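Notebook, table 2, Ambrose data collection
8 July 2018

Continued with the teleoperated episodes for Ambrose. Normand Nguyen drove, I kept the log and did the resets. Target for the whole set is 3,000 episodes, and the soft items are still the weak part. Until now they are only 300 of what we have.

First work was with the red fabric piece with the striped bands. I asked Normand to grasp low and to hold for a moment before each move, so that the hold gives us clean samples and not only the approach. 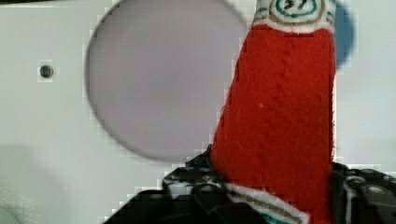
Wrist view, red fabric piece held between the fingers.

The wrist stream has blocky edges around the objects. I compared with last week's files and it is the same there, so the encoder setting did not change when Dale Fortin moved the recording to the new Skakov build. I would like to raise the bitrate before we go further. Dale is worried for the disk. To be decided with him, but I do not want to collect another 500 episodes at this quality if we will regret it.

Layout for the kitchen tasks is the mixed one from Trirkeck, list B. Items may go anywhere the arm can reach without changing its base pose. Small fruit should have some free space on at least one side, otherwise the fingers push the neighbour and we must mark the episode as "contact".
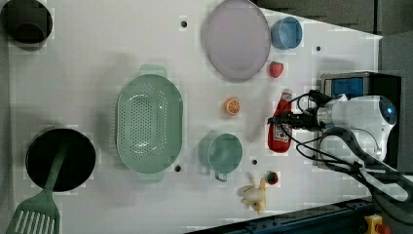

Overhead, list B, bottle upright by the gripper.

Note for whoever labels this: in list B the ketchup bottle has two start states, upright and lying. Please do not merge them under one instruction. The grasps are different and the model from October mixed them up badly, it came from above for everything. I have added a field "start_pose" to the sheet. Old rows are empty there and I will fill them when I have time.

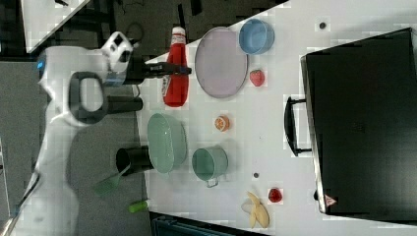
Side camera, bottle on its side under the fingers.

From this side the big black case takes much of the right part of the picture. The important things are still visible (bottle, plate, colander, strawberry), but I will write in the session notes that the case was on the table, so that the background filter does not surprise us later. Also the black cup is partly over the table edge. In the checklist I have now written: cups fully on the table before pressing record. 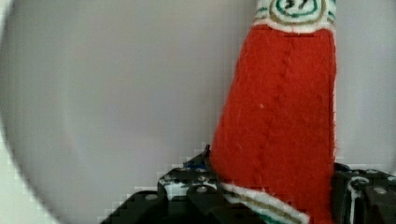 About the success label for soft objects we still do not agree. Sellstead's guide says "object secured", and this is clear for a bottle, but cloth can be pinched by one fold and pass. My proposal is to judge it from the wrist view, with material between both fingers. With the red piece it is easy to judge, as the lower striped band goes down between the two fingers and one sees directly where the grip is. For plain cloth we would have no such line. Normand suggests sewing a band on the other pieces, I would first try with 35 episodes as they are and let two persons label them separately.

To do:
- bitrate, speak with Dale
- start_pose for old rows
- send the label proposal to Sellstead
- print the new checklist for table 2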